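Home Skills, Unit 6: Clearing the table and putting things back
Course handout, Wollport Adult Learning — 4/30/19

Last time we covered washing up. This unit is about what is left on the table afterwards, mainly small packets. Start with these and leave the crockery alone. Gather them with one hand and keep the container close by, so that you are not reaching across.

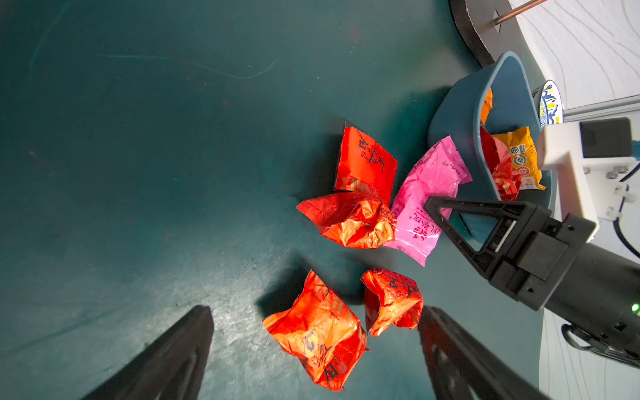 Fig. 1. Red-orange and pink wrappers on the table, with the bin to the right.

Small foil packets slide about, so pick them up one at a time. Colours can stay mixed. If one falls short of the container, leave it until the rest are in, then go back for it.
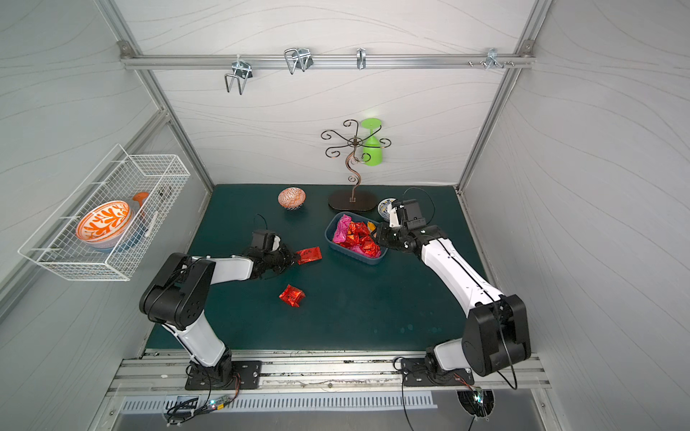 Crockery comes next. Bowls of a similar size can be stacked, but no more than three high, and cups should be stored upside down to keep the dust out. The Schouten reading (handed out in December) has a longer section on stacking — pages two to five are enough for this course.
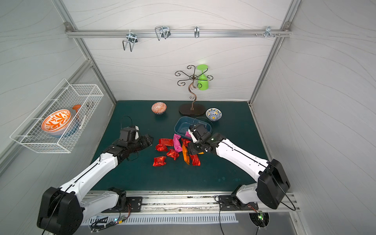
Hanging storage is worth having in a small kitchen. It keeps the worktop free and costs little to put up. A wire basket on the side wall will take a couple of bowls, one over the other, with a utensil behind them, and a rail with hooks can go along the back. Check the fixings before loading either one.

For next time: clear one surface at home and write down the order you worked in.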